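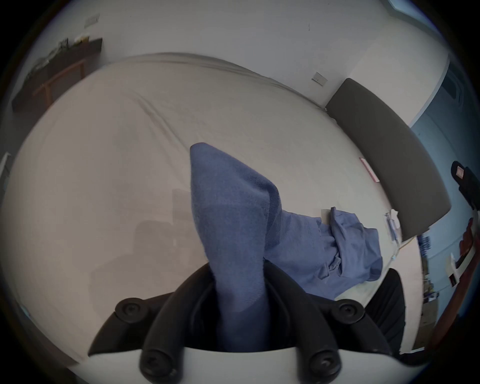

A blue sock held near the cuff.

How a complaint against a councillor gets lost

The complaint was two pages long and had a bus timetable stapled to the back. It said that a member of the district council at Guten had voted to award a road resurfacing contract to a firm, Zikix, in which a close relative of his held shares. It gave the date of the vote, the item number and the page of the companies register where the shareholding could be found. It was handed in at the front desk in February, and the woman who brought it was given a receipt.

That receipt is still the only piece of paper the council has ever sent her, or anyone else, on the subject.

Guten is a small district and its affairs rarely reach the national papers. The sums are modest. The resurfacing contract covered 44 streets, most of them short, and the work was finished on time. Residents on the streets we visited had few complaints about the road itself. One pointed to a drain cover that sits a little proud of the tarmac and rattles when the bread van goes over it. Apart from that, people said it was better than it had been.

The question raised in the complaint was a different one, and the rules on it are plain enough. A councillor who has a family interest in a contract must declare it before the item is discussed, leave the chamber, and take no part in the vote. The declaration goes into a register kept by the council clerk. The register is open to the public on request.

We requested it. It is a green ledger, and the entries for the past several years fill less than a third of it. There are declarations about allotments, a dog kennel, a wedding hall and a brother-in-law's fishing licence. There is none about Zikix.

Where complaints go

A written complaint about a councillor follows a set route. The clerk logs it and passes it to the standards panel, which has to decide whether there is a case to look into. If there is, the file goes to the regional inspectorate in Valentini, which has powers the council doesn't: it can call for bank records and take evidence under oath. If there isn't, the person who complained must be told so in writing, with reasons.

The Guten complaint was logged. The entry has a number, 525, and a tick in the column marked "received". The next column, "to panel", is blank.

According to the panel's minutes, it has met twice since. The first meeting dealt with the wording of a new code of conduct. The second was mostly about parking permits, and how many a councillor may hold at one time. Complaint 525 doesn't appear on either agenda.

The clerk's office told us that the file had been "held pending clarification". We asked what needed clarifying. The answer, which came by email three weeks later, was that the complainant hadn't used the correct form. The form in question was introduced in the spring, after the complaint had been handed in. We pointed this out and have had no further reply.

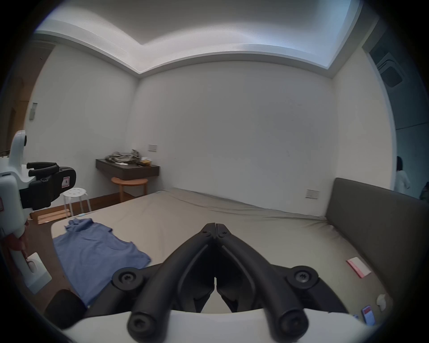 The council's own rules don't say that a complaint must be on a form at all. They say it must be in writing, signed, and must name the councillor concerned. Number 525 meets all three conditions. A retired local government lawyer who read it for us, and who asked not to be named, said she had seen files ten times thicker with less in them.

She also said that delay of this sort was common and seldom planned. A clerk receives something awkward about a person whose office is down the corridor. The clerk puts it to one side until there is time to deal with it properly. A month goes by, then another, and by then sending it on means explaining why it wasn't sent before.

The same thing in Kididska

Guten isn't alone. In Kididska, the next district along the valley, a group of residents complained about the sale of a former school building. They said the land had been valued without its orchard, and that the buyer had been told of the sale before it was advertised. Their complaint carried 555 signatures, a good number in a district where turnout at the last local election was poor.

That file did reach the standards panel, which found there was a case. It then sat in Kididska for the better part of a year. The covering letter to the inspectorate had to be signed by the chair of the council, and the chair was one of the people complained about. He took the view that he couldn't sign it without a conflict of interest. His deputy took the view that the rules named the chair and only the chair. Both had legal advice to support them, and the council paid for both lots.

In the end the residents drove the papers to Valentini themselves and left them at the inspectorate's reception. The inspectorate accepted them — it turned out to have had the power to do so all along — and opened an inquiry, which hasn't yet reported. The orchard has been cleared in the meantime.

The inspectorate has a staff of around 44 for the whole region, and they deal with hospitals and water boards as well as councils. An official there told us that direct complaints from the public are allowed but not advertised, for fear of being swamped. She said the office would always prefer a file to come through the council, with the council's own papers attached. She agreed that this gave councils a good deal of say over what the inspectorate gets to see.

What might change

A draft law now before the regional assembly would set a limit of 30 days for passing on a complaint. After that it would go to Valentini automatically, with or without a covering letter. Councils have objected on grounds of cost. The larger ones say they would need extra staff, and the smaller ones say a month is too short in districts where the panel is made up of people with other jobs.

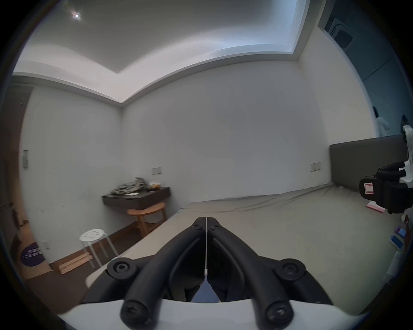
Who would be covered

The draft applies to elected members only. Senior employees of a council, including clerks, would stay under the present arrangements, by which complaints about them are heard by the council that employs them. Members of the assembly from both main groups have said they would like to see this widened, but no amendment had been put down when this article was written.

Nor does the draft deal with old cases. A complaint handed in before the law takes effect would have to be handed in again, and the 30 days would run from the second date. The woman from Guten has kept her copy, along with the timetable, which shows that the last bus home leaves before council meetings usually end. She wanted to make a point about public attendance, she said, and thought she might as well put everything in one envelope.

The councillor didn't answer our letters. Zikix said in a short statement that it won the contract fairly and on price. The tender papers, which would show whether that is so, are held at the clerk's office and may be inspected by appointment. The next appointment we were offered is in eleven weeks.

First published August 7, 2018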